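第三章　木餐桌的日常养护与上油

感谢您把 Domelora 系列餐桌带回家。前两章讲了开箱、组装和调平，想必您已经坐在桌边吃过几顿饭了。这一章请您泡杯茶慢慢看，内容不算难，只是有些地方我们忍不住要多唠叨几句，毕竟木头是有脾气的东西，摸熟了以后会越用越顺手。

3.1　每天的擦拭

1. 用拧干的棉布顺着木纹擦，擦完再拿一块干布带一遍。布要拧到不滴水为止，很多朋友来信问桌面为什么发毛，多半就是布太湿了。

2. 油渍用温水加一两滴中性洗洁精，擦净后马上用清水布过一遍。请不要用含氯漂白剂、酒精湿巾，也不要用百洁布粗糙的那一面，哪怕只是“轻轻蹭一下”。

3. 凉的碗盘直接放在桌上没有问题，瓷盘底圈若是没有上釉，拖动时容易留下细细的划痕，请您拿起来再挪。刚离火的锅一定要用隔热垫。

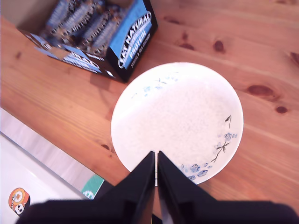
3.2　上油前的准备

新桌子出厂时已经上过一遍 Toltetetti 木蜡油，头三个月不必管它。之后怎么判断该不该上油呢？滴几滴清水在桌面上，水珠圆圆地立着，就还早；水很快摊开、颜色变深，就可以动手了。北方暖气房里通常在一月前后最干，那阵子请多留心。

1. 把桌上的东西统统搬走，包括桌布、餐垫和那些“反正不碍事”的小摆件。

2. 检查桌面有没有毛刺。如有，用随附的细砂纸裹在木块上，顺木纹轻推，千万不要打圈。砂完用微湿的布把木粉擦干净，静置到完全干透。

3. 室温最好在十五度以上，窗户开一条缝，地上铺些旧报纸。

注意：木蜡油请放在儿童和宠物够不到的地方。对气味敏感的家人，当天可以请他们到别的房间休息。 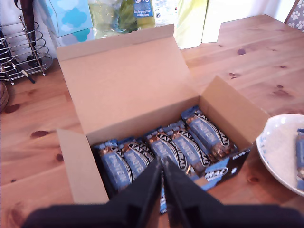 上油这一步，急不得，也多不得。我们的老师傅阿什拉富尔·埃卡纳亚克（Ashraful Ekanayake）教徒弟时总讲，油是喂给木头的，喂撑了它就吐出来，粘手。请先把罐子摇匀，倒一小勺在无绒布上，从桌子的一头薄薄推到另一头，每一道压着前一道的边，像纸箱里那些蛋白棒一条搭着一条的样子，这样就不容易漏擦。遇到深色的节疤，不妨多停留一会儿，那里的木质密，吃油慢，擦完以后要把浮在表面的油收干净。

3.3　上油步骤

1. 先擦桌底，再擦桌面。桌底常常被忘掉，可是两面吃油不一样多，日子久了板材容易翘。

2. 第一遍擦完，等十五分钟，用干净的布把多余的油全部抹去，摸上去应当是润的，不该是滑的。

3. 放置一夜。第二天用手掌顺着木纹摸一遍，如果还觉得涩，再薄薄补一遍。

4. 第二遍干了以后，当天可以轻用，但请过七天再放热饮和湿杯子。

警告：沾过油的布不可揉成一团扔进垃圾桶，油在氧化时会发热，有自燃的危险。请把布完全浸入水中，装进可以密封的金属容器，再按当地规定处理。这一条请您务必照做，用完当场就处理，不要留到晚上。

3.4　常见的小毛病

白色水圈：多数只在油层里。用软布蘸一点木蜡油，在水圈上顺木纹来回擦几分钟，放一天再看。若仍有痕迹，可按 3.2 的办法轻砂后局部补油。

小凹坑：盖一块湿棉布，用熨斗的中温档隔着布点按几秒，木纤维吸了水汽会慢慢鼓回来。每次只按几秒就抬起来看看，宁可多来几回。等木头干透以后，再给这一小块补油。

颜色变深：松木见了光会渐渐转成蜜色，这是正常的。若桌上长期压着东西，底下那块会浅一些，把东西移开晒上几个星期，颜色会自己追上来。想让整张桌子变得均匀，隔一阵子掉个头也很好。

桌腿松动：请翻回第一章，用内六角扳手把四个角的螺栓重新拧紧，对角交替着来，不要一次拧死一个角。

3.5　配件与补充油

补充装的 Toltetetti 木蜡油每罐 80 毫升，订购号 141，细砂纸和无绒布可以一并订购。来信请寄 Gilotov 家具售后部，注明塔维尔·苏尔塔纳（Tanvir Sultana）收，并附上桌底铭牌上的型号。如果方便，也请在自然光下拍一张桌面的照片一起寄来，我们看得清楚，回信也能说得细些。

桌布、餐垫的选配与长条凳的安装，请看第四章。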